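Trevitz Rural Connectivity Project
Progress report to the Fastia Fund
Oct 12, 2024

Summary

The project remains on track to connect the remaining villages in the Trevitz district by the end of December. Backhaul on the northern route is finished. The southern route is behind schedule by 2 weeks, mostly on account of road access to the Kan ridge site. Spending is within the approved budget and we are not asking for any change to the grant at this stage.

Network build

All six relay sites now have foundations and grounding in place. Four of them are carrying live traffic. The other two, both on the southern route, have their masts up but are waiting for radios to be aligned. The access road to Kan ridge washed out in two places and the district roads office has filled the worse of them. Our contractor can reach the site with a light truck but not with the lift, so alignment will be done by climbing crew. This adds labor cost, which we have covered from the contingency line.

The link between the Ernora exchange and the first relay was moved to a new frequency after repeated interference in the evenings. Dropped sessions on that link have fallen since the change. We will keep logging it for another full billing period before closing the item.

Public access points

Access points are installed in the village halls, the clinics and the two secondary schools. Residents sign in with a printed code, good for one day or one month. Codes are sold at the post counters at the rate agreed in the grant, and schools and clinics get theirs free of charge.

At the end of the reporting period, 3,214 residents had registered. Registration is strongest in the villages nearest Ernora, where the service has been running longest. Uptake in the hill villages is slower than planned. Field staff report two main causes: the post counters there are open only in the mornings, and many older phones do not show the sign-in page without being restarted. We have asked the post office to allow sales through village shops as well, and a plain instruction sheet for older phones is being printed.

Power supply at the halls

Outages remain the most common reason for a site going offline. Most last under an hour and are handled by the backup batteries. Longer ones are a problem at the halls, where wiring is old and the outlets are shared with lighting and kitchen equipment. The electrical check of the halls is complete. Where a dedicated circuit can be added at low cost, we have added it. In the remaining halls the access point shares a circuit until the building owners agree to the work.

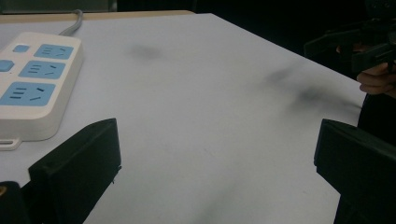 White power strip on a tabletop.

Staff at each hall have been shown how to restart the equipment in the right order and who to call if it does not come back. The support line took fewer power-related calls in the second half of the period than in the first.

Training and support

Basic internet sessions were held in every village with a live access point. The most requested subjects were filling out government forms, sending money and checking crop prices. Sessions in the hill villages were shortened because of harvest work and will be offered again in December.

The support line is open six days a week. Most calls concern lost codes. We now allow a lost monthly code to be reissued once at no cost — this was a frequent complaint.

Budget

Equipment spending is complete apart from spare batteries. Labor on the southern route will finish above the original estimate, but the saving on the northern fiber work covers part of the difference and contingency covers the rest. A full statement of accounts is attached separately.

Next steps

Align the radios on the southern route and bring both sites into service.
Begin code sales through village shops, subject to the post office's approval.
Finish the hall circuits where owners have agreed.
Send the Fund the draft service agreement with the district, which will take over running costs when the grant ends.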